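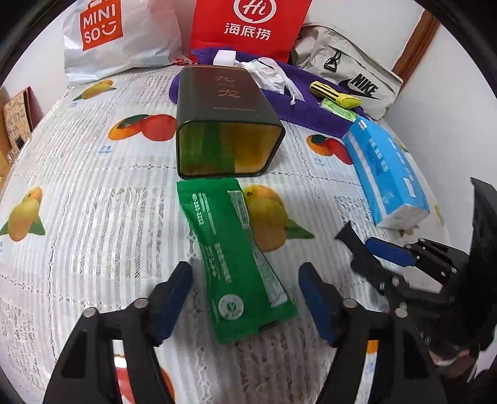
A green sachet, a dark tin and a pair of grippers on the mango sheet.

The open day at Diltura starts at a coat rack. There are not enough hooks, so by ten in the morning the rack has become a pile, and the pile is the first thing a visitor sees of the future of household automation. Nothing in the building can pick up a coat yet. I asked.

Diltura has the upper floor of the old Wouters building in Niltholm, above a place that sells bathroom tile. The company wants to teach machines to tidy up after people, and it has decided that the way to do this is to have people tidy up first, over and over, with plastic fingers. Each demonstrator holds a gripper in each hand. The grippers have two black fingers with blue rubber pads, and a camera rides along to watch what they do. Later a computer studies the results. The demonstrators, meanwhile, go for coffee.

The tour begins with a short talk in which the word "unstructured" comes up a great deal. An unstructured space, as far as I could tell, is a room somebody lives in. Factories are easy by comparison. In a factory the part turns up in the same spot every time, facing the same way, and has no opinion. On a bed, it could be tissues.

It was tissues, among other things. The bed station drew the biggest crowd of the morning, possibly for its sheet, which is printed with mangoes and oranges and would cheer up any laboratory. Spread over it were the leftovers of a decent shopping trip: a green sachet, a square tin with large gold characters on it, a packet of tissues in blue and white, a purple towel in a heap. MINISO, Haidilao and Nike bags were lined up along the back. I have come home from vacations with less.

The sachet was the one to watch. It is slim and crinkled and lies flat, and a flat thing on a soft surface is a rotten target. Press too hard and the mattress gives. Press too lightly and you close on air. The demonstrator lowered the open fingers on either side of it with the care of someone defusing a sandwich, and the whole front row leaned in. I leaned too. It's embarrassing how quickly you start rooting for a pair of tongs.

Then they let us try. The tool weighs less than you'd expect and obeys you right up to the moment you want something from it. My first go moved the sheet. My second moved the sheet back. A boy ahead of me in line had done it without looking, and was already asking whether there were snacks.

According to the handout, the company has 3,336 recorded runs from its bed station alone, and wants another 400 before the end of November. A run can be over in moments. The handout also says that more than 200 people had signed up for the day, which goes some way toward explaining the coats.

After lunch came Ikley, the robot all this effort is for. Ikley has two arms, a base on wheels and a manner I can only call thoughtful. It was shown a folded washcloth and a basket. It considered the washcloth. It reached, stopped, reached again from the other side, and after 2 minutes put the cloth in the basket to the kind of applause usually saved for toddlers. The encore was to be a sock. The sock was postponed.

I asked one of the engineers when something like Ikley might take on my bedroom. She wanted to know what was on the floor. I told her, and she wrote none of it down.

The next open day is planned for spring, and there is talk of a kitchen. I found my coat near the bottom of the pile, under a stroller blanket and somebody's umbrella, and got it out with my own two hands on the third try.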